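**Pomon open basket, white** | item 3932 | ships from Hevunham

Back in stock. Restocked 23rd July, page not fully updated yet so bear with the sizing section, I'll get to it.

White plastic basket, rectangular, open top. Small square holes all over the walls, thick rounded rim you can actually get your fingers around. Handle cutout on the short side. The one we sell the most of, mostly to people with kids, and mostly for toys even though the carton calls it a "household organizer". Fine. Toys it is.

## Quick facts

- Color: white only. The gray got dropped in February, please stop emailing about the gray
- Material: plastic, one piece, no assembly
- Top: open, no lid. Lid does not exist. The Ulow lid does not fit, people have tried
- Sold: singly or as a 2 pack
- Stock as of this morning: 957
- Stacking: nests empty. Don't stack full ones, the rim of the top one slides off

## What it's good for

Soft toys. Plush balls, small bears, the beanbag things. Anything light that ends up on the bed and then on the floor and then under the bed. The walls are mesh-like so you can sort of tell what's in there without tipping it out, which my sister says saved her bedtime routine (she has the twins, she'd know).

Also okay for: socks, bath toys, winter hats, a folded throw if it's a thin one. Scarves, yes. Yarn, yes, but watch the holes if you're picky about snagging.

Not good for: building bricks of the tiny kind, beads, crayons without the box. Small stuff works its way through or gets wedged and then you're there with a toothpick. Not for wet towels left all week either. It has holes but it's not magic.

## How we use it on a bed

Tidying a kid's bed in the morning, this is the way that stuck at our house. Basket goes right on the matress, middle of the bed, before you touch the covers. Toys in first. Then pillows up to the top end. Then the basket comes off and you smooth the sheet last, once, so you're not doing it twice around the toys.

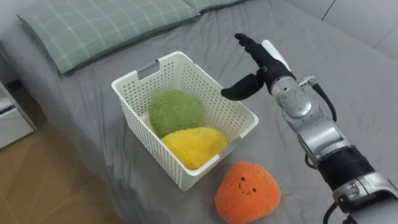
Put the round ones in first, they settle at the bottom and everything else sits on top. Big floppy animals last, heads up, or they spring out when you lift. If there's a favorite that has to stay out for the night, leave it by the pillow and don't argue.

Carry it with both hands if it's heaped. One hand through the cutout is ok for a light load, but it'll tilt and the top toy goes down the stairs ahead of you.

The bottom is smooth enough for bed sheets, we've had no pulls on cotton or jersey. Can't promise for satin. Never tested satin.

## Cleaning

Rinse in the tub, dish soap, soft brush for the holes. Shake it out, stand it on a short end to drain. Don't put it in the dishwasher. One customer did, top rack, said it came out fine, another one sent me a picture of something shaped like a canoe. So no.

Sticker residue on the bottom: cooking oil, wait 10 minutes, wipe, then soap. Sorry about the stickers. New supplier on the stickers.

White does show marker. Washable marker comes off. The other kind, you get a decorated basket.

## Compared to the others we carry

**Agbenyega tall bin.** Solid sides, deeper, better for laundry. Too deep for toys if the kid is little, they end up headfirst in it. Costs more.

**Ulow lidded box.** Has the lid, stacks full, looks neat on a shelf. But it's a box. Kids don't put things back in boxes with lids, mine don't anyway. Good for out of season clothes.

**Pomon open basket (this one).** Fastest to fill, fastest to empty. Light enough that a four year old can drag it down the hall. Will be dragged down the hall.

If you want one for each room get the 2 pack, shipping comes out the same.

## Questions we get a lot

**Are the notches in the rim a defect?**
No. There are little notches in the edge, that's how it's made. Not a crack. If you have an acutal crack, send a photo and we'll swap it.

**Will it fit under my bed?**
Measure the gap and email me, I'll go put a tape on one. Exact sizes going up on this page when I have a minute.

**Can it hold books?**
A few picture books standing up. Full of hardcovers it bows at the sides and the holes bite into your fingers.

**Labels?**
Tie-on tags through the holes work great. Stick-on ones peel, not enough flat surface. We throw in a tag and a bit of string if you ask in the order notes. Otherwise we forget.

**Is the plush stuff included?**
No, basket only. No bedding either, yes we've been asked.

## Ordering

Order by item number 3932 or just say "the white Pomon basket", we know. In the 2 pack they come nested with a sheet of paper between. Pull them apart by the rims with a little twist, don't yank on the cutout.

Local pickup at the Hevunham shop, side door, ring twice. If you're taking a lot of them bring a bigger car than you think, they nest but the pile gets long.

Returns: unused, any reason, keep the receipt. Used, if something broke that shouldn't have. Marker doesn't count.

Orders over six units, school or daycare, write to me directly and I'll work out a price. Put "daycare" in the subject line so it doesn't land with the candle people.

Verna Boateng
shop & returns

*Still to do on this page: sizes, the 2 pack price (the one in the cart is right), take down the old gray swatch.*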